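Unit 5: Metamorphic Rocks in Building Stone
Handout for the October lectures, T. Lozano

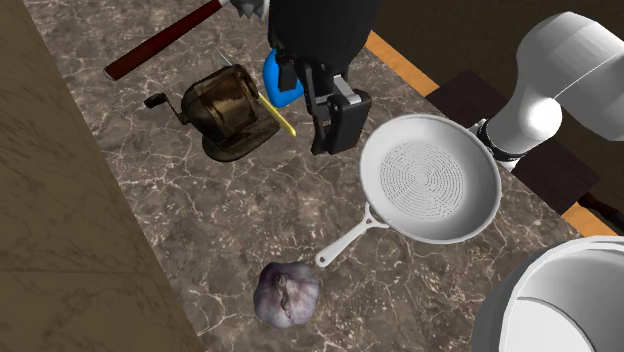
5.1 Definition
Marble in the geological sense is a metamorphic rock made mostly of recrystallized calcite or dolomite. The parent rock is limestone or dolostone. The stone trade uses the word more loosely, for almost any carbonate rock that takes a polish. Many "marbles" sold by the slab are limestones that were never metamorphosed. In written work, state which sense you mean.

5.2 Recrystallization
Heating causes small calcite grains to be replaced by larger ones. Bedding and fossils are gradually lost. In a pure parent rock the result is an even mosaic with grain boundaries meeting at close to 120 degrees. Grain size depends on temperature, time and impurities. Clay and graphite at grain boundaries slow growth.

5.3 Veins
A vein is a fracture filled by minerals deposited from fluid. Calcite and quartz are the usual fills. Apply cross-cutting relations: a vein that cuts another is the younger of the two. Offset is measured along the fracture. Do not confuse veins with stylolites, which are dissolution seams and are often dark and toothed in section.

5.4 Acid test
Calcite reacts at once with cold dilute hydrochloric acid. Dolomite reacts weakly unless powdered. Quartz does not react. Rinse the specimen after testing.

5.5 Exercise
Use the Fukcombe quarry log (core 743, upper 55 m). Mark each change in grain size, then list the vein sets from oldest to youngest. The Ccori samples are in the second drawer and are needed only for 5.4. Sketches in pencil, with a scale bar.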